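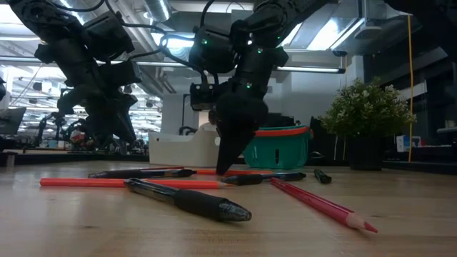
I'd wanted to see round the Cokura sausage works ever since they had to pull a batch of their pork links last year, so when the open day came up in August I booked two places and dragged my friend Hema Shetty along. She buys for a school kitchen and has opinions about recalls! We got there far too early and were sent to a side room to sign the visitor forms. I ended up doing mine in pencil, an orange one, and then had to do it all over again with a black ballpoint because the hygiene form has to be in ink. Fair enough, I suppose, but it did have a lot of boxes.

After that it was hairnets, white coats, blue overshoes and a proper hand wash with someone watching. There were 11 of us in the group. Our guide was Nilton Sotelo, who runs the food safety side and has the loudest voice I've ever heard indoors (you need it, next to the mincers).

The first stop was goods-in, where the meat arrives in big lidded bins. Every bin gets a label with a batch number, and that number follows it all the way to the packet in your fridge. Nilton told us the trouble last year was bits of bone getting through a worn plate on one of the mincers — they'd had two complaints from shoppers before they stopped the line. He didn't dodge any of it, even when Hema asked why it took two.

Then we saw the X-ray machine, made by Allell, and I could have stood there all morning. The packs go through on a belt and anything with a hard speck in it gets knocked sideways into a locked red box. They run test packs through at the start of each shift and every hour after, and if one sneaks past, everything since the last good test is held back. The smallest test piece was tiny, like a grain of rice.

The part I liked best was the mock recall. Nilton let a lad from our group pick any packet off the shelf, and a woman in the office had to trace it back to the farm and forward to every shop that got it. She did it in 39 minutes. The list came to 110 shops, plus a wholesaler called Fernandes, which then has to ring round its own customers, and Nilton admitted that's the slow bit. Hema said she's had recall notices turn up on a Monday for stuff the children ate the Friday before, and he wrote that down.

Lunch was hot dogs, of course, with Jellow mustard, and very good they were too. The tour costs £5 and you get that back off anything in the shop. Wear warm socks — the chiller is bitter and they do like to talk in there. I came home with two packs of the pork and leek and checked the batch numbers on the bus.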